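Wuvora Planner 2 Set-up Guide
Section 4: Defining bins and running the first pick cycle

4.1 Before you start

Complete hand-eye calibration (Section 3) and save the result to the active cell profile. The planner will not load a bin model against an unsaved calibration.

Caution: Keep the arm in reduced-speed mode until step 9 is complete. The default limit in this mode is 200 mm/s at the tool flange.

4.2 Define the bin volumes

1. Open Cell > Containers and select Add. Enter a name for each bin. Names are case sensitive and are used by the task script.

2. Touch off the four inside floor corners of the first bin with the calibration tip. Go clockwise as seen from above.

3. Touch off one point on each top rim. The planner fits a sloped plane from the floor edge to the rim point. Do not enter the walls as vertical; the gripper body will then be checked against the wrong surface.

4. Repeat steps 2 and 3 for the second bin. Where two bins share a divider, select Merge Walls. Two separate walls in the same place cause false collision reports.

5. Set Wall Margin. Start at 8.00 mm and lower it only if picks near the walls are rejected with code P-14.

Note: Clamps that reach over a rim are not part of the bin model. Add each one as a box under Cell > Obstacles.

4.3 Set up detection

6. Open Perception > Capture and set Exposure to 1,860 microseconds. Raise it if dark parts drop out of the point cloud. Lower it if tape or bare metal shows up as holes.

7. Draw the region of interest on the bin floor only. Scrapes and marks on a divider can produce short edges that the block detector accepts as candidates.

8. Set Min Score to 800 (scale 0 to 1,000). Parts that touch each other may be returned as one candidate. If so, turn on Split by Color before changing the score. 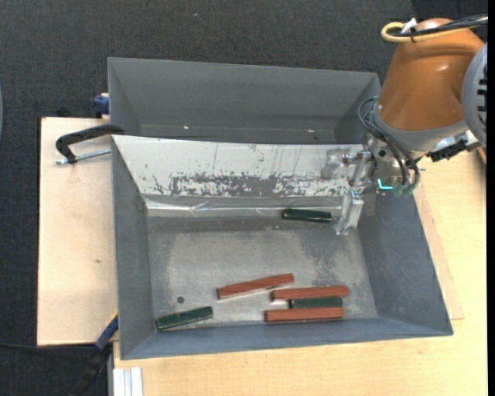
4.4 Run a single cycle

9. Select Run > Step. The planner stops at approach, grasp, lift and release. Check the preview at each stop, then press Continue.

10. If the approach path is rejected, open the log and read the first failed link. A wrist link usually points to cable clearance. Increase the Wrist Envelope value and plan again.

11. Set the planning timeout to 200 ms and select Run > Loop.

Caution: Changing the Wrist Envelope clears all cached paths. The next cycle will be slower while they are rebuilt.

Save the profile before leaving this page. Unsaved container edits are lost when the controller restarts.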